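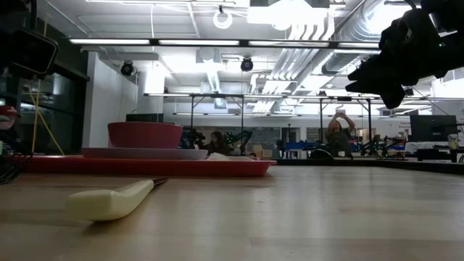
The Clandstead serving tray is the long, low one in our tableware range, made for carrying a place setting to the table and leaving it there. It comes in one length and in four colors: red, slate, oat and dark green. The rim is kept low so you can reach a plate from the side, and the corners are rounded. The red one takes a wide plate with a bowl stacked on it and still has room to the right of the plate for a napkin or a bread roll. Against a pale wood table the red stands out a good deal more than the oat does, so order a color card first if you are matching a room.

Plates and bowls are sold separately. The tray works with any flat plate that sits inside the rim, including the wide plates most people already own.

Material and finish

The tray is molded in one piece from melamine, with the same color all the way through. A small scratch will not show a different color underneath. The top has a slight texture to slow down sliding. It does not stop sliding altogether, and a glass with a wet base will still move if the tray is tipped.

Four small feet on the underside lift the tray off the table. They are pressed in and can be replaced. A bag of spare feet is packed with every order.

Care

Top rack of the dishwasher, or warm water and dish soap. Dry it before stacking. Do not use it in the microwave or oven, and do not set a pan on it straight from the stove. Tea and turmeric can leave a mark on the oat color if left overnight. Baking soda and a soft cloth will take most of it off. Scouring pads dull the surface.

Trays stack, feet down, up to ten high. Past that the stack leans.

Ordering

Trays are sold singly or by the carton. The first production run was 2000 pieces and the red sold out in December. Red is back in stock as of 23 Apr 2024. Dark green is down to nearly 125 pieces and will be made again after the summer.

Orders for cafes, schools and care homes go through Siham Lahlou, who can also quote for mixed colors in one carton. Please tell her if the trays will go through a commercial dishwasher, as we supply a harder foot for those.

Single orders ship within 2 working days. Returns are accepted for 30 days if the tray has not been used. If one arrives cracked, send a photo of the tray and the box to the same address you ordered from and we will send another. You do not need to return the broken one.

Questions we get

Handles: there are none. Lift it by the rim at the two short ends.

Lap use: it is too long for most laps. The Plulov tray is shorter and has a deeper rim.

Older trays: the earlier version, designed by Hicham Nasr, had square corners and no feet. The new feet do not fit it, but the two versions are the same width.

Reading time: 2 minutes

Related items
Plulov lap tray
Wendt wide plate
Wendt tapered bowl
Replacement feet, bag of eight
Color card

Contact | © Skinex Tableware | Back to top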